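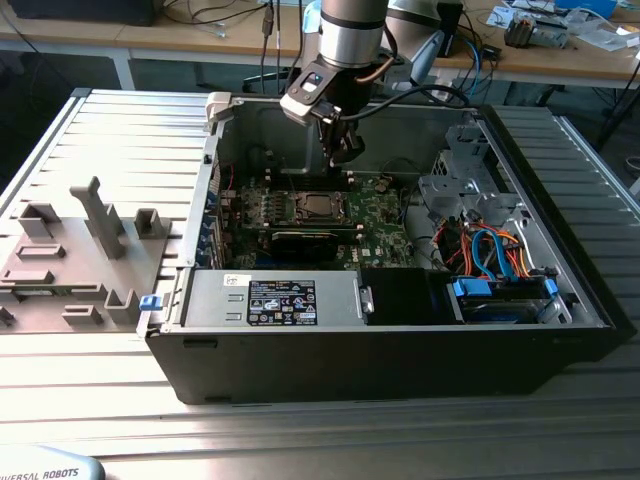 Gripper down in a Dell tower, planner doing the steering.

Home Explore Notifications Profile

Okay, small thread on Grakatell, our motion planner. Hyun-seo Yoon rewrote the collision checker in July and I finally get to brag about it!

Old version treated the whole PC case as one solid box (so every path inside it was "in collision", great). New one loads the walls, drive cage and power supply as separate meshes and checks 2,000 candidate paths in 27 ms.

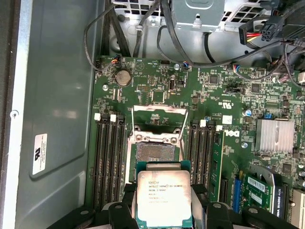
Next up is the insertion controller – force control takes over from the planner for the last 2 mm. The pose estimate has to be good before that handoff, and we get it from the wrist view. With the Xeon held just short of the open socket like this, the two silver posts at the socket's upper corners make lovely landmarks for the fit.

Still fighting a timestamp lag in the Sudari driver. Els Van den Broek has a patch, I'm merging it tonight.

More from this author
Why I log every joint torque
Moon simulator: two settings to change first
Hand-eye calibration notes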